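Home | Builds | Gallery | Parts Bin | Contact

Kiso hand-held gripper: gallery

Kiso is the gripper I have been building since July, first at my kitchen bench and later in the shared workshop at Tandport. I am Faizal Wibisono, and by day I repair coffee grinders, so many of my habits come from there. The idea is simple: a person holds the gripper, does an ordinary task with it, and the recording is used later to teach a small arm at home. I keep the notes short because my English writing is slow.

Printing the shell

The first shell took 200 grams of filament and it cracked along the left side the same evening. I made the wall thicker and changed the direction of the layers. The second one I dropped from the bench by mistake and it survived, so I kept this design. The grey colour was the cheapest roll in the shop.

The jaws

I tried three shapes. A flat jaw is easy to draw but it lets round things turn. With a V shape the cup or the bottle finds its own centre, and I don't need to aim so carefully. The rims are rounded because the sharp ones left marks on my neighbour's good mug (sorry again).

Lining

Plain plastic slides on glazed ceramic. Rubber sheet was good for grip but collected every crumb in the workshop. Now I use a black textured mesh, one pad on each inner face, and I change it when it looks tired. The glue needs 40 minutes before you touch it. I did not always wait.

Trigger and spring

The spring came from a box of 786 mixed springs that Wuisan sold to me for a very fair price. Most of them are useless for this, but I found a good one near the bottom. The trigger has a long travel, so you can close the jaws slowly.

Cup and straw

White cup with a small handle and a thin red straw, seen through the gap of the jaws. The straw leans to the left, and the flowers are on the round table behind.
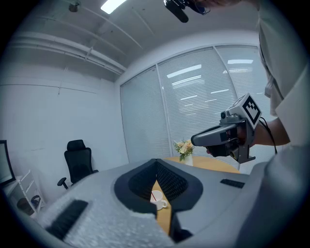
Cable and weight

I routed the cable three times. If it is too short it pulls at the wrist, and if it is too long it catches on the handle of a drawer. The last version leaves a loose loop. I also removed 70 grams from the body by making holes where no one can see them, and my arm is grateful after a long evening.

Still to do

A softer return on the trigger, and a proper stand so the gripper is not lying on its side. I would also like to try Fillonness tape under the mesh. If you have used it on printed parts, please write to me and tell me how it behaves in warm weather.

Filed under: Workshop builds, Grippers, 3D printing

Recent galleries
Wuisan spring box, sorted at last
A small arm for the kitchen bench
Tandport open evening
Grinder burrs before and after cleaning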